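Stitik Questions the One-Day Bedroom Clear-Out, Puts a Smaller Plan in Its Place

NOVEMBER — Stitik, the home-organizing service run out of the Tuominen building, today released the results of a look at its own bedroom jobs, and the company is not especially flattered by them. Of 307 bedrooms its staff tidied over the past year, only 19 were still in the agreed order when the customer was contacted again.

"We sold people a finished room," the company said in a statement. "What they wanted was a room they could keep up with on a bad week. We should have noticed sooner."

Stitik says it has grown doubtful about much of the advice its own trade hands out. Matching hangers, labeled boxes and drawer dividers photograph well and are easy to bill for. In the follow-up calls, customers rarely mentioned them. They talked about where the trash goes, where worn clothes land at night, and what has to be moved off the bed before anyone can sleep in it.

Starting this month the company is dropping its full-day bedroom package and replacing it with a two-hour visit called Nestine. The visit covers three spots only: the bed, the hanging clothes and the bin. No storage products are sold during it. Customers who want shelves or boxes are asked to wait a month and see whether they still want them.

The bin gets more attention than customers expect. Stitik's staff found it was often across the room or out in the hall, so tissues and wrappers stayed on the mattress or the nightstand. Under the new plan, an open bin stands on the floor right next to the bed, with no lid and no pedal. The company admits an open bin is not pretty. It also says that a handsome closed one in the wrong corner does very little.

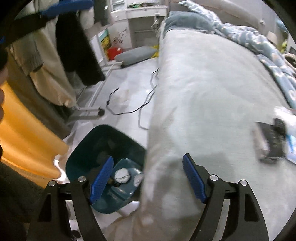 A green bin on the floor beside the bed, with hanging clothes across from it.

Clothes on a rail or in an open closet are treated with the same suspicion. Staff will not sort them by color or season during a Nestine visit. They will ask which ones get worn, move those to the end nearest the bed, and leave the rest alone. Stitik says color sorting was the first thing to fall apart in most of the rooms it checked.

As for the bed, the plan asks for one thing — that it be cleared of packages, wrappers and anything with a cord before evening. Blankets may stay bunched. The company has removed "make the bed" from its customer checklist, which now has 11 lines and used to fill both sides of a sheet.

Stitik is careful about what it claims for the new visit. The follow-up calls relied on what customers chose to report, and the company did not go back to inspect the rooms. It has no figures yet on whether Nestine rooms hold up any better, and it says it will publish them either way once the first customers have had the plan for six months.

The company has also ended its arrangement to recommend Fistent storage boxes. Stitik says it has no complaint about the boxes, but found it hard to give plain advice about owning less while earning a fee on containers.

Nestine visits can be booked now at the Stitik front desk, Tuominen building, ground floor. Customers who have already paid for a full-day bedroom package may keep it, switch to the shorter visit and receive the difference, or cancel for a full refund.

Media questions may be left at the same desk. Before-and-after pictures are not available, as the company no longer takes them.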